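5 Recording demonstrations at the stove

Read section 4 (Arm checks) before you start. The steps below cover one recording session with the Gremel arm profile and the Cletico recorder. A session is one task, one operator and one kitchen layout.

5.1 Before the session

1. Check that the gas supply to the range is shut off at the valve. All stove tasks are recorded cold.
2. Open the task card in Cletico and read the start state. The card lists which objects are used and the area in which each may stand.
3. Place the objects. Keep them inside the area on the card, but vary the spot from one episode to the next.
4. Check the cable bundle by moving the arm by hand to the four corners of the work area. The cables must not pull tight or catch on the range.
5. Set the episode limit. The default is 300 episodes per task card.

Caution: Keep the emergency stop within reach of the operator's free hand at all times. Do not lean over the cooktop while the arm is live.

5.2 Approach to the back of the range

Tasks at the back of the cooktop leave little room between the gripper and the backguard. Bring the wrist in from above with the fingers pointing down, and stop over the objects before choosing one. Small items such as cups and tubs should be approached from straight overhead. A slanted approach tends to push the neighbouring item, and the episode then has to be marked as disturbed. 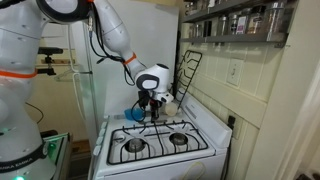
Ulla Jääskeläinen asked in the review of the last edition whether the stop above the objects should be trimmed from the recording, as it adds dead time and the policy may learn to wait. Leave it in. The trimming tool shortens any still stretch to 2 seconds when the set is built, and raw episodes must stay whole.

5.3 Recording an episode

1. Move the arm to the home pose and wait for Ready.
2. Press Record. Wait for the tone before moving.
3. Carry out the task at an even pace. If a grasp fails, open the fingers, back off upwards and try again in the same episode.
4. Return to the home pose and press Stop.
5. Mark the result: success, failure, recovered or disturbed.
6. Reset the objects by hand with the arm paused.

Note: Failed episodes are kept. Do not delete them in the recorder – the build step sorts them by mark.

Note: If error 828 (frame drop) appears, the episode is closed and marked void. Check the camera lead at the Dresel hub, then repeat the episode from step 1.

5.4 Changing operator

Different hands give different paths, and a set from a single operator is of limited use. Change operator at least once per task card. The new operator signs in under their own name and records five practice episodes, which Cletico stores apart from the main set.

5.5 Ending the session

1. Park the arm and engage the brakes.
2. Start the upload to the Koskela server. Leave the recorder switched on until the status reads Complete.
3. Enter any change to the layout in the session log, including moved grates, shelves or lamps.

A task is ready for training at 2,000 episodes marked success or recovered. Requests to train on a smaller set go to Elsa Ruotsalainen.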